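Search our catalog Enter keyword or item no. Go

Prarwood 80 Floor Lamp

We have been living with this lamp since March and we love it! The Prarwood 80 throws a broad, soft light that fills a reading corner without glaring off the page — and the dimmer goes down smoothly, with none of that flicker you get at the low end on cheaper models. The cord is long enough to reach behind a sofa.

Fouad Sayegh drew the shade to tip forward or back with one finger, and it stays where you leave it. The base is heavy (good news if you have a big dog).

Item no. 869
Output: up to 2000 lumens
Brightness memory: 2 settings
Bulb: included, replaceable
Assembly: screw the pole into the base, hand tight

Wipe the shade with a dry cloth. Spare shades ship flat and snap together. 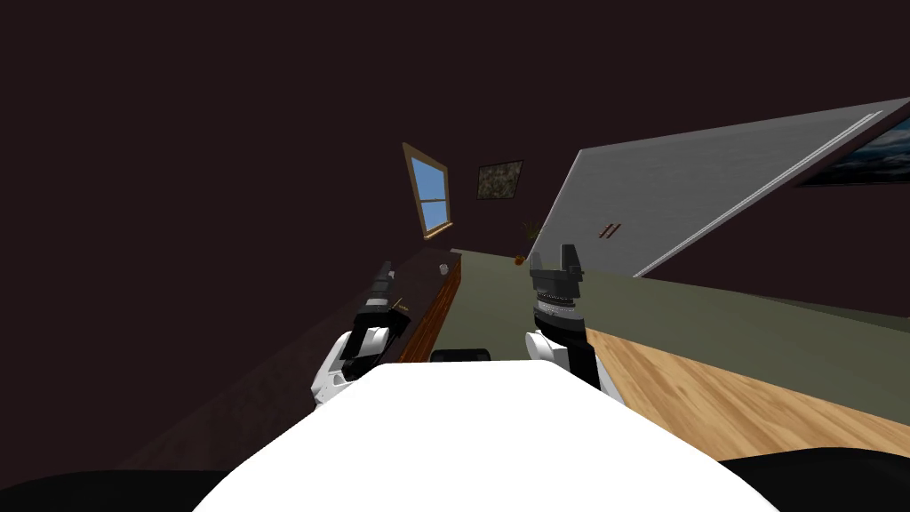
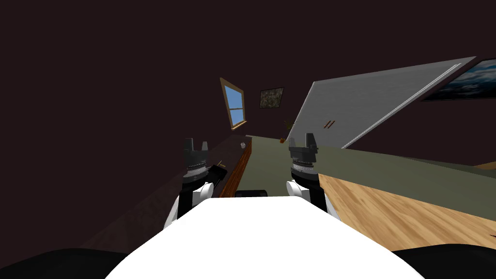

Two room views, both rendered at a tilt.

Related items
Karam Clip Light
Minix Desk Lamp
Zusix Wall Sconce
Prarwood Spare Shade

Contact us | Copyright Prarwood Lighting | Back to top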